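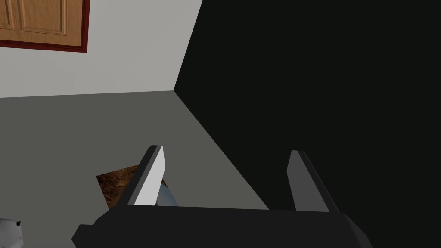

The Green Pledge on the Elevator Door

My office building in Cledden has a new poster in the elevator. It thanks me for my commitment to the planet. I was touched, as I had not been aware of making one.

The landlord is a firm called Drosel, and every March it sends tenants a pledge to sign. Last year I promised to "be mindful of energy." I signed with a clear conscience, and then sat back down under a ceiling fixture that stays lit until midnight on a timer none of us can reach.

I don't doubt that the people who write these pledges mean well. My complaint is with who gets asked. There are 14 floors in this building and the heating for all of them is run from one control room, which I have never been allowed to enter. In January it was so warm on our side that we opened the windows. The pledge asked me to unplug my phone charger. 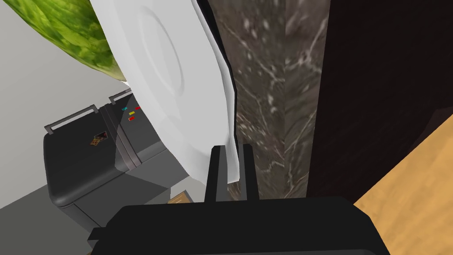

Baltasar Lozano, who runs the print shop on the ground floor, wrote to Drosel asking what the building uses in a year and whether the number is going up or down. He waited 15 weeks. The reply was a tote bag.

He has a point, though, and it's a dull one, so I'll make it quickly. A building is a big machine with a bill. If the owner printed that bill and taped it up next to the poster, we would all learn more than we have from three years of pledges. The Ledesma building across the street does this. It's an ugly sheet of paper with a coffee ring on it, and I have seen grown adults stop to argue over it. 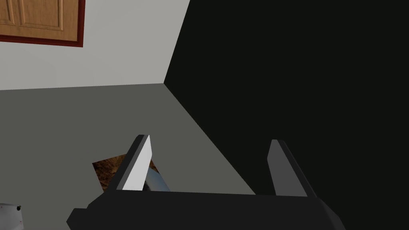 It would cost less, too. Drosel told us it spent $2,000 on the lobby display, the one with the moss. I like the moss. I would still trade it for a boiler that knows when it's spring.

My friends at Ekel, two floors up, think I'm being sour, and that a small gesture gets people started. Maybe so. But we've been getting started for a while now, and I'd like to see the gesture come from the end of the building that owns the thermostat. Until then I will keep signing. The tote bags are pretty good.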